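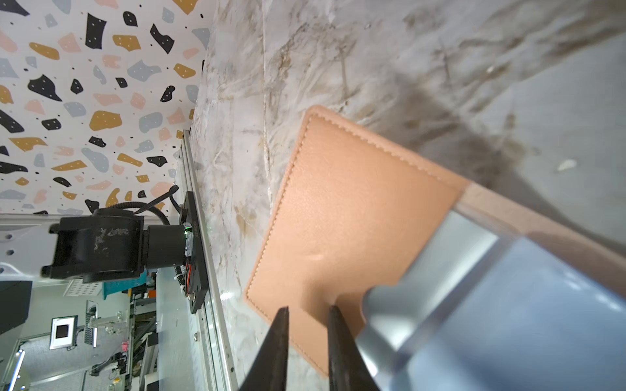 A tan leather pad on a marble top. Look for the line of stitches near the edge!

Why Does Leather Have Stitches Around the Edge?

Hi, I'm Sinéad Mac Giolla, and I love leather. I love the smell of it, I love the creaky noise a new belt makes, and most of all I love the edges. Yes, the edges! When I was 13 my aunt in Brudulham let me sew a bookmark out of a scrap, and I've been looking closely at bags and shoes and sofas ever since.

So what is leather? It's animal skin, usually from a cow, that has been treated so it won't rot. The treating is called tanning. Some tanners use stuff from tree bark, and others use special salts. It's a slow, splashy job, and it can take weeks.

Now look at the pad at the top of the page. See how the rim stands up a bit higher than the middle? At the rim there's a slightly darker fold where the leather turns over. Just inside the rim is the stitching. If you look really closely, the line is a tiny bit wavy – I like that.

When I make a pad, I do the edge like this. First I shave the leather thinner along the sides (this is called skiving, and it rhymes with diving). Then I fold the thin part over, glue it, and tap it flat with a small hammer. Then I sew it down. A raw edge can get fuzzy when it's rubbed a lot, so a folded one stays neat for longer.

Sewing leather isn't like sewing a T-shirt. It's tough! If I'm doing it by hand I poke all my holes first with a pointy tool called an awl, and then I use 2 needles on one thread, one going in from each side. They pass each other in every hole like people in a doorway. My last pad had 217 holes, and my thumbs were very grumpy afterward.

Corners are the tricky bit. Fold a square corner and you get a big lump. A rounded corner is easier, but the leather still bunches up, so I pinch it into teeny pleats before the glue dries.

And did you spot the shallow dimple near the middle of the pad? Smooth leather is great at showing dips like that, and you can see soft shiny patches where the light lands on it.

Try this at home: find something with a sewn edge, like a wallet, a shoe or a baseball glove (ask first if it isn't yours). Run your finger along it slowly. Can you feel the stitches? Can you find where the thread starts? I still haven't found the start on my old Wastell school bag, and I've had it for 16 years.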